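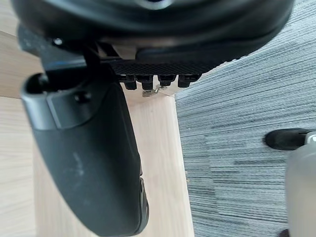 2022-02-19, Bruvholm, office floor

Second week of the chair work on the arm. Pentti Kallio set it up next to the desks again so we don't have to carry chairs down to the workshop. Carpet is a nuisance for the casters but fine otherwise.

Approach from under the seat is still the hard part. Black shell, black armrest, black bracket, and bright wood and carpet behind it all. The bolt head at the end of the recessed band gives one good highlight and I want to use that as the reference. The row of clips under the mesh panel is a poor reference, they don't all sit at the same height. The armrest comes very close on the left and takes up most of the view before the arm gets anywhere near the bracket. Try coming in lower, with the armrest turned out.

Log stands at 1351 approaches since October. Inna wants 2540 before we change anything in the grasp settings. I think that's too many, but she is the one who has to sort them.

Talked with Keith Lightfoot and Etornam Atinga over lunch about what happens to the chair round. Until now the two of them did it by hand: crawl under, check the bolts, tag the bad ones. Keith's knees are glad to be out of it. Etornam is less sure. He used to do the round in one morning and talk to people at their desks on the way, and that's how he heard about broken lamps and drawers. Now he sits with the tablet and approves each check, roughly 3 hours at a stretch, and says he is more tired than before. He asked if he could swap with Keith halfway. Told him yes, starting with the next round.

Also from Etornam - the tag list should show the desk number first, not the chair number. Easy change, Volodymyr Panasiuk will do it.

Open:
- 2 chairs from the Simalby order have a different bracket, leave them out for now
- who signs off a check when Keith and Etornam disagree? Ask Inna
- wipe down armrests before a run, dust and scuffs show up at close range
- spare finger pads, ask Brikiden for a price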